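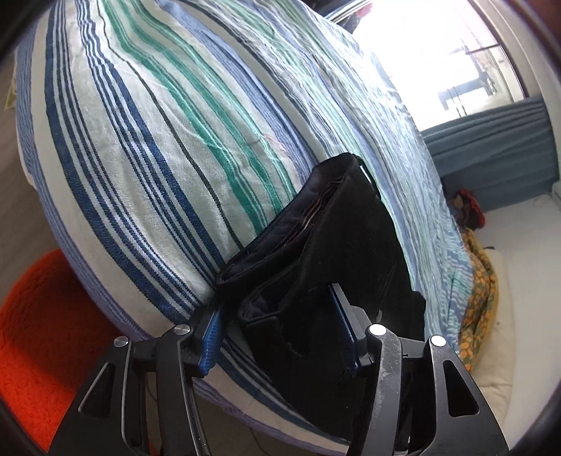 쿠사이 님, 여러분, Skanetti 보궐선거 이야기가 드디어 이 목록에서도 제대로 시작되었네요! 저는 지난번 메일을 받고 너무 반가워서 답장을 바로 쓰려다가, 이왕이면 Kekorcombe 의회 회의록부터 끝까지 읽고 쓰자고 마음을 고쳐먹었습니다. 다 해서 55쪽입니다. 의회 사무국에서 복사해 온 그날 밤에 침대에서 읽기 시작했고, 지퍼 달린 검은 천 가방은 커다란 줄무늬 베개에 걸쳐 둔 채로 새벽 두 시까지 갔어요. 읽다 보니 잠이 깨더라고요. 리즈크(Rizk) 의장과 에릭(Erik) 의원이 서로 말을 자르는 대목은 속기사가 꽤 고생했을 것 같습니다. 답이 길어질 테니 쿠사이 님 글을 조금씩 인용하면서 그 밑에 쓰겠습니다.

Qusai Awad 님이 쓴 글:

> 다들 9표 차이라는 결과만 이야기하는데, 저는 이번 보궐선거가 사실상
> 의장단 내부 싸움의 대리전이었다고 봅니다. 리즈크 의장은 선거운동 기간에
> Skanetti에 한 번도 오지 않았습니다. 같은 당 후보가 뛰는데도요.
> 에릭 의원은 거의 살다시피 했고요. 이걸 우연이라고 할 수 있을까요?

우연은 아니라고 저도 생각해요. 다만 저는 불화설보다 조금 더 재미없는 설명 쪽에 끌립니다. 의장은 2월 내내 버스 노선 개편안 때문에 남쪽 동네 주민설명회를 돌고 있었습니다. 일정표가 의회 게시판에 붙어 있었고 저도 그중 한 곳에 갔었어요. 저녁 일곱 시에 시작한 설명회가 열 시가 다 되어서 끝났는데, 의장은 마지막 질문까지 서서 받았습니다. 제가 리즈크 의장을 좋아하는 편이 아닌데도(이 목록에 오래 계신 분들은 다 아시죠) 그날은 좀 감탄했습니다.

물론 설명회 사이에 하루 저녁쯤은 비울 수 있었겠지요. Skanetti는 다리만 건너면 되는 곳이니까요. 그러니 안 간 것도 하나의 선택이었다는 쿠사이 님 말씀은 맞습니다. 제가 궁금한 것은 그 선택을 누가 먼저 했느냐는 점이에요. 의장이 안 가겠다고 했는지, 후보 쪽에서 안 와 주시면 고맙겠다고 했는지. 노선 개편안에서 제일 손해를 보는 동네가 Skanetti인데, 개편안에 이름을 올린 사람이 옆에서 악수를 해 주는 게 과연 도움이 되었을까요? 제가 후보라면 꽃다발을 보내고 오지 말아 달라고 부탁했을 거예요.

> 투표자가 606명밖에 안 되는 선거에서 9표면 가족 모임 하나로 뒤집힙니다.
> 의장이 시장 골목만 한 바퀴 돌았어도 결과가 달라졌을 겁니다.
> 당원들 사이에서는 의장이 일부러 졌다는 말까지 나옵니다.

여기가 제가 제일 신나게 읽은 부분입니다. 606명! 지방선거의 맛이 바로 이런 데 있다고 생각해요. 큰 선거에서는 제 한 표가 소수점 아래 어디쯤에서 사라지는 느낌인데, Skanetti에서는 빵집 줄에 서 있는 사람들이 의석 하나를 정합니다. 투표소에서 나오던 할머니 한 분이 저에게 이번 후보 둘 다 기저귀 차던 시절부터 안다고, 그래서 더 고르기 어려웠다고 하셨어요. 저는 이 말을 듣고 집에 오는 내내 기분이 좋았습니다.

그런데 시장 골목 한 바퀴로 결과가 달라졌을 거라는 데에는 반대표를 던지겠습니다. 방향이 어느 쪽으로 달라졌을지를 모르니까요. 생선가게 앞에 노선 개편 반대 서명대가 선거 전날까지 있었습니다. 의장이 그 앞을 지나갔다면 분명히 누군가 불러 세웠을 거고, 그 장면이 그날 저녁 동네 단체방에 다 돌았을 거예요. 표가 더 벌어졌을 수도 있습니다.

일부러 졌다는 말은 저도 들었습니다. 세 사람에게서 들었는데 출처를 물어보니 셋 다 같은 사람이더군요. 이름은 쓰지 않겠습니다. 의석 하나가 넘어가면 의장 본인이 가을 예산안 표결에서 과반을 잃는데, 미운 후보 한 명 떨어뜨리자고 그걸 감수한다는 건 계산이 너무 이상하지 않나요? 정치인이 이상한 계산을 안 한다는 뜻은 아닙니다. 하지만 그렇게 주장하려면 뭔가 더 있어야 할 것 같아요.

> 그리고 에릭 의원이 돌렸다는 편지 말입니다. 3000부를 찍었다고 하던데
> 그 돈이 어디서 나왔는지 아시는 분 계십니까? 당 인쇄비는 아닌 것 같습니다.
> 편지 어디에도 의장 이름이 없었다는 점도 다들 눈여겨보셨으면 합니다.

편지는 저도 받았습니다. 접어서 우편함에 넣는 종이 한 장짜리였고, 뒷면에 후보 약력이 있었지요. 3000부라는 숫자는 에릭 의원이 회의에서 직접 말한 것이라 믿어도 될 듯합니다. 회의록 뒤쪽, 기타 안건 부분에 나옵니다. 인쇄비를 묻는 질문에 본인 활동비에서 냈고 영수증을 제출하겠다고 답했고요. 영수증이 정말 제출되었는지는 회의록만으로는 모릅니다. 공개 청구를 하면 나올 텐데 혹시 이미 하신 분 계시면 알려 주세요. 안 계시면 제가 하겠습니다. 저 이런 서류 쓰는 거 좋아해요.

의장 이름이 빠진 것은 저도 보자마자 눈에 들어왔습니다. 그런데 옛날 편지들을 뒤져 보니(네, 저는 이런 걸 버리지 않습니다) 지난번 선거 때 에릭 의원이 돌린 것에도 의장 이름은 없어요. 그때는 두 사람이 회의장에서 나란히 앉아 농담을 주고받던 시절이거든요. 원래 남의 이름을 잘 안 쓰는 사람일 수도 있습니다. 자기 이름은 아주 크게 쓰지만요!

> 제 결론은 이렇습니다. 여름 전에 의장 불신임안이 나옵니다.
> 에릭 의원이 앞장서지는 않을 겁니다. 다른 사람 손을 빌리겠지요.
> 나즈와 님은 회의에 자주 가시니 분위기를 좀 전해 주세요.
> 쿠사이

분위기요! 기꺼이 전하겠습니다. 지난 회의 방청석은 오랜만에 자리가 모자랐습니다. 노선 개편안 때문에 온 분들이 많았는데, 막상 개편안은 뒤로 밀리고 앞부분을 전부 보궐선거 결과 보고에 썼어요. 보고 자체는 짧았습니다. 그다음에 에릭 의원이 발언을 신청해서 Skanetti 주민들이 보낸 신호를 의장단이 읽어야 한다고 했고, 리즈크 의장이 그 신호를 의원께서는 어떻게 읽으셨느냐고 되물었습니다. 여기서부터 두 사람이 동시에 말하기 시작합니다. 회의록에는 (동시 발언)이라고만 되어 있는데, 제가 앉은 자리에서는 의장이 당신 동네 일이나 챙기라는 식으로 말하는 게 들렸습니다. 정확한 표현은 자신이 없으니 어디 옮기지는 말아 주세요.

제가 보기에 더 중요한 건 그 뒤였습니다. 정회하고 복도로 나왔을 때 평의원들이 에릭 의원 쪽으로 몰리지 않았어요. 자판기 앞에 에릭 의원이 혼자 서 있었고, 의장은 아예 방으로 들어가 버렸고, 나머지는 창가에서 버스 이야기를 하고 있었습니다. 불신임안을 준비하는 분위기라면 창가가 조금 더 조용했을 것 같아요. 물론 제가 복도 분위기를 잘못 읽은 전력이 있다는 건 인정합니다. 도서관 분관 표결 때 만장일치라고 장담했다가 부결되었지요. 쿠사이 님이 그때 보내신 한 줄짜리 메일, 아직 가지고 있습니다.

그래서 제 예상은 이렇습니다. 여름 전 불신임안은 없고, 대신 버스 노선 개편안이 쪼개집니다. Skanetti를 지나는 구간만 떼어 내서 내년으로 미루고 나머지를 먼저 통과시키는 방식으로요. 그러면 의장은 안을 지켰다고 할 수 있고 에릭 의원은 Skanetti를 지켰다고 할 수 있습니다. 새로 당선된 의원이 여기에 어떻게 표를 던질지가 저는 제일 궁금해요. 선거 때는 전면 철회를 약속했으니 반쪽짜리에 찬성하기가 쉽지 않을 겁니다. 첫 표결부터 아주 어려운 문제를 받는 셈이지요.

회의록에서 한 가지 더 권해 드리고 싶은 부분이 있습니다. 중간쯤에 교통 담당 공무원이 노선별 승객 조사를 설명하는 대목인데, 다들 싸움 구경하느라 건너뛰실 것 같아서요. 조사를 방학 기간에 했다는 사실이 질의응답 중에 툭 튀어나옵니다! 통학생이 제일 많이 타는 노선을 방학에 조사해 놓고 승객이 적다고 한 거예요. 방청석에서도 그 순간에는 알아챈 사람이 별로 없었고 저도 글로 읽고서야 무릎을 쳤습니다. 이걸 물고 늘어지는 의원이 한 명이라도 있으면 다음 회의가 완전히 달라질 수 있습니다. 저는 우리 구역 의원실에 이미 메일을 보냈고, Skanetti에 사시는 분들은 새 의원에게 직접 물어봐 주시면 정말 좋겠습니다. 당선 직후라 아직 답장을 잘 해 준다고 들었어요.

회의록 복사본은 의회 사무국 창구에서 신청하면 그 자리에서 줍니다. 점심시간에는 창구를 닫으니 오후 두 시 이후에 가세요. 제 것에는 연필로 메모를 잔뜩 해 놓았는데 그래도 괜찮으신 분께는 빌려드릴게요. 다만 동시 발언 부분 여백에 쓴 말은 못 본 걸로 해 주시고요.

다음 회의 방청 같이 가실 분은 목록 말고 저에게 따로 답장 주세요. 지난번처럼 입구에서 서로 못 찾고 헤매지 않게, 이번에는 계단 밑에서 만나면 좋겠습니다. 쿠사이 님은 꼭 오셔야 합니다. 불신임안에 거신 커피 한 잔, 제가 받으러 갑니다!

나즈와 파라 (Najwa Farah)

추신. 본문에 쓰는 걸 깜빡했는데, 재검표 신청 기한은 지났고 신청은 없었다고 합니다. 선거 담당 창구에 전화로 확인했습니다.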